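Section 6: Blender lid task

Read this before you let the Harnetach arm near a kitchen. The Vullico brochure says it "handles the morning smoothie". After 683 simulated runs I'd say it handles part of one, on a counter that never gets sticky.

1. Load the kitchen file and home the arm.
2. Set the grip force to 5. Higher settings shove the jar sideways.
3. Switch to the wrist view and line up on the lid.

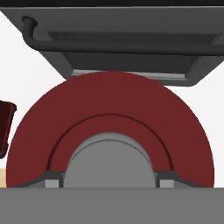

4. Start the approach at slow speed. Keep a hand on the stop key.

Note: A good score here tells you the software found the lid. It says nothing about peeling a banana or wiping up after.

5. Check contact from the side view before going on. 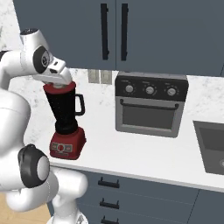 Fig. 6-2. Gripper on the red lid, side view.

6. Save the log and reset.

Caution: Do not copy these settings to a real arm. Mwangi Urio tried it at Castellanos and went back to making his own breakfast.

Pouring and rinsing are not supported in this release. Don't plan chores around them.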